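Drakusberg Interim Storage Facility

The Drakusberg Interim Storage Facility is a dry storage site for spent nuclear fuel near the town of Zollham. It holds fuel from the two closed reactors of the former Galbraith power station, which stands on the other side of the same valley. The facility has no reactor of its own and does not produce electricity.

Background

When the second Galbraith reactor was shut down, its fuel was kept under water in the cooling pool of the station. The pool was designed for short storage only, and the station could not be taken apart as long as fuel remained in it. The owner studied two solutions: a new pool on the station grounds, or a hall for dry casks at Drakusberg, where a limestone quarry had been closed. The second solution was chosen, mainly for its lower running cost. 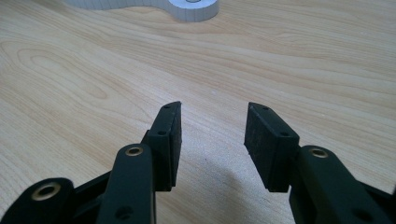 The license was given for 30 years. It can be extended one time, but only after a new safety review. Residents of Zollham had asked for a shorter period, and the matter was discussed in several public hearings before the license was signed.

Design

The storage hall is a single building of reinforced concrete with 108 cask positions, arranged in 4 sections. Each section has its own air inlets near the floor and outlets under the roof. The heat of the casks makes the air rise, so the hall needs no fans for normal cooling. The casks stand upright on a thick concrete floor, and their lids are closed with two metal seals. The pressure in the space between the seals is measured all the time. If it falls, an alarm is sent to the control room.

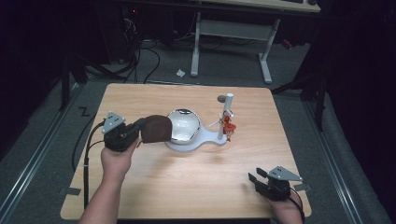 Transport of the fuel

The casks were moved by rail on the old quarry line, which was repaired for this purpose as far as the junction at Grududton. Transports were stopped each January, when ice on the steep part of the line made braking difficult. The trains traveled at a maximum speed of 30 kilometers per hour.

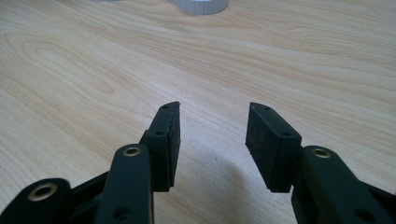 After the last transport the line was kept in working order, as the casks must leave the site again when a final repository is ready. No place for such a repository has been decided.

Monitoring

Radiation is measured at the fence of the site and in Zollham. The operator publishes the results every year, together with a list of reported events. Most of these events concern faults in the pressure sensors. A faulty sensor can be replaced without opening the cask.

See also
Galbraith power station
Grududton junction
Dry cask storage

Last edited 2025-12-14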